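Local > Business > Open Days

Search stories, people, places

I got to Droselley's open day at 2, and Pichit Luangrath was already at the door with a coffee for me – my kind of host!

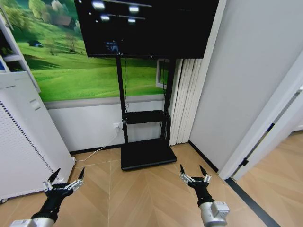

He's run the demos at the Stanton site for 17 months and he still gets nervous. "People want a factory," he told me. "I'd like them to think about their own living room." I could see it, with the green meadow mural and the air purifier by the wall, and two pairs of claws reaching in over the floor.

12 shares

So what's hard about tidying?

"The floor," he said, and laughed.

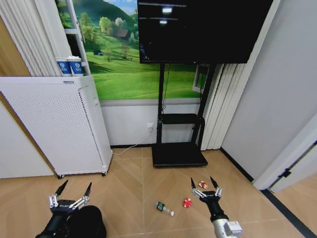
Pichit would happily talk about picking things up all afternoon (he nearly did). "Everyone asks about heavy stuff. I worry about whatever's small and low down." A little bottle on its side with a green label, say, or the red and white bits near it. "You'd grab those without thinking," he said. The next open day is in December, and I'm going.

19 comments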